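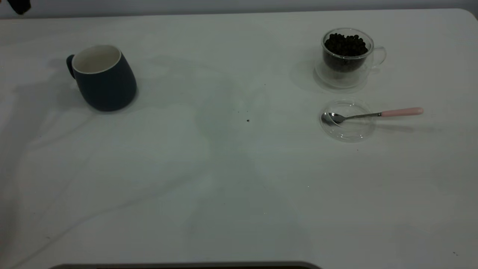

Coffee Morning Is Back, and It Has Moved

After the long gap since January (the boiler, the flood in the back hall, you all remember) I'm so happy to write that the Floluvville Library coffee morning starts up again on May 16, 2026, at ten. We'll be in the Bramham Room this time, up the ramp and past the large print shelves, and I think you're going to love the light in there.

We have seats for 48, which is more than we ever had downstairs, and the Ahmadpour bakery on Mill Street is sending over date rolls and the little sesame rings that went so fast last fall. Coffee is free, tea is free, and if you'd like to bring a mug from home please do, it saves a heap of washing up and I do enjoy seeing what everybody drinks from.

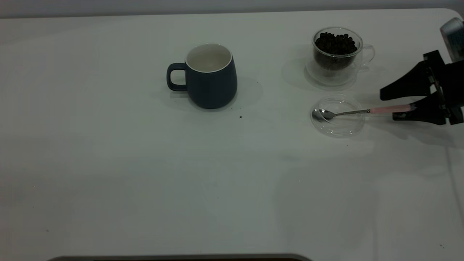
Rima Tarawneh wrote to ask whether we could keep the first half hour quiet for people who come to read, and she added that the old mornings got so loud by the end that she took her book out to the car. I think that's a lovely idea, Rima, and we'll try it. Talking starts at ten thirty, and anyone bursting with news before then is welcome to stand out on the porch with me!

The book swap table is coming back too. We were left with 200 paperbacks last time, mostly thrillers, so do take more than you bring if you have the shelf space. Jigsaws are fine as long as the box says all the pieces are there.
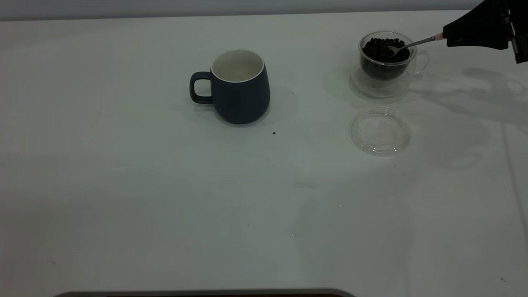
Do I need to sign up ahead of time?
Just walk in. The sign-in sheet by the door is only so we know how many rolls to order for the next one.

Parking is a bit tight while they repave the lower lot, so if you can walk or share a ride, your neighbors will thank you. The number 2 bus stops right across from the front steps. 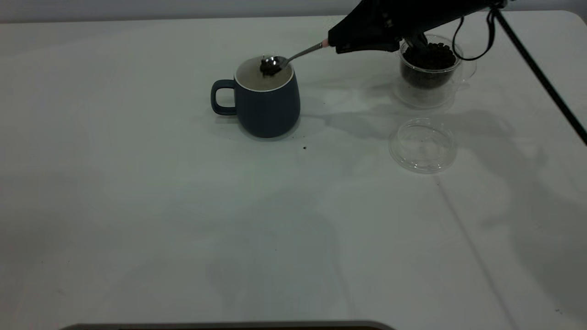 Can I bring my grandchildren?
Children are very welcome, and there will be crayons and paper in the corner by the window. Please keep them with you on the ramp, as the railing is still being painted.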